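**Jan 29, 2020**

Hello again, and thank you for all the notes about the December item! I had no idea so many of you had feelings about squeaky stairs. I'm still working through the replies, so if you wrote and haven't heard back, hang in there.

This time I want to talk about toy blocks, because I've spent most of the month on my living room floor with them. My sister dropped off two big tubs when she moved to Trikham, and my nephew stays with us on weekends now, so the blocks have more or less taken over. I thought I'd sort them in one evening. I was very wrong about that.

The first tub is the old family set. Most of it came from a little shop called Mizuno that used to be down the hill from my grandparents, and the pieces have that soft, worn feel you only get after a lot of kids have chewed on them. A few have pencil marks from when my uncle tried to number them (he made it to 103 and went out to play). The second tub is a mix of yard sale finds, and the sizes are just slightly off from the old ones, so towers that use both start leaning by the fourth floor. My nephew doesn't care one bit. I care a lot, and I've been quietly pulling the odd ones out after he goes to bed.

I asked Riku Chiba what to do about cleaning them, as he fixes up old toys and has opinions. He told me to skip the soaking - wood swells and the edges go fuzzy - and just wipe each block with a cloth that's barely damp, then leave them spread out on a towel overnight. It took me three nights to get through them all. I ran out of towels and had to use the good tablecloth, so please don't mention that to my mother.
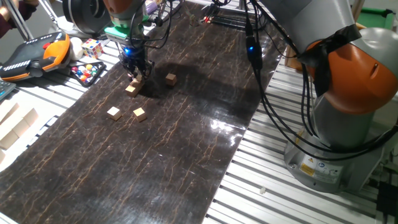 *Small wooden cubes, my favorite shape in any set.*

Now, cubes. If you're putting a set together from scratch, get more cubes than you think you need and go easy on the arches. Arches look lovely in the box, but everybody fights over cubes. I picked up an extra bag from Pliko for $124, and yes, I winced at the register, but they're all cut the same and the corners are nicely rounded. There's a cheaper bag at Sineck that I almost bought. The one I opened in the store had splinters, so I put it back. Maybe it was a bad bag. If you've had better luck with theirs, write and tell me.

For storage I gave up on lids. We have a low, wide drawer under the couch and everything goes in there in a heap, and cleanup now takes about as long as one song. I did try sorting by shape in separate bins. It lasted until lunch.

Next time I'll have the bean soup recipe I promised, plus a word on mending mittens. And if anyone has a spare half-circle block, the kind with the flat bottom, I'm one short and would gladly trade you two arches for it.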